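LOVDALE -- Ottmar Hinrichs has booked films into the Dirkon, Lovdale's only movie house, long enough to know which seats squeak. This summer he is letting people sit in them for free.

The series opens June 16, 2018, with "Nyamweya," a documentary on a girls' track team, and Hinrichs expects the 80 tickets set aside for middle schoolers to go quickly. The theater holds 400. "I have seen it hold 11," he said. "That was a Swedish picture. I still defend it."

He pitched the idea to the school district in April and got a yes in one phone call, which made him suspicious. "I had a whole speech ready," he said. "I gave it anyway."

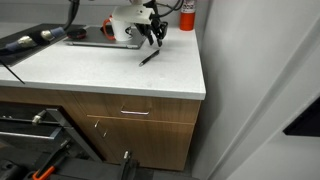
Aarti Vishwakarma thinks the speech could have been shorter. She teaches seventh grade science and will lead the talk after each showing, a job she says she got by standing too close to Hinrichs at a bake sale.

"Kids will ask you anything after a movie," she said. "Last time it was whether the runners got paid, and then whether I get paid."

Her students voted on the second title and chose "Mirkar," a drama about a mapmaker that runs more than 2 hours. Hinrichs had lobbied for something with a dog in it.

"I was outvoted by twelve-year-olds," he said. "They were very polite about it, like a bank."

Popcorn is not free. He was firm on that point and came back to it twice without being asked.

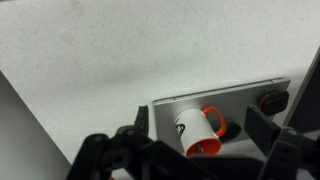
How to get tickets

Students can sign up at their school's front office. Any seats left over go to the public at the Dirkon box office an hour before the show. Parents pay nothing but have to sit through the talk.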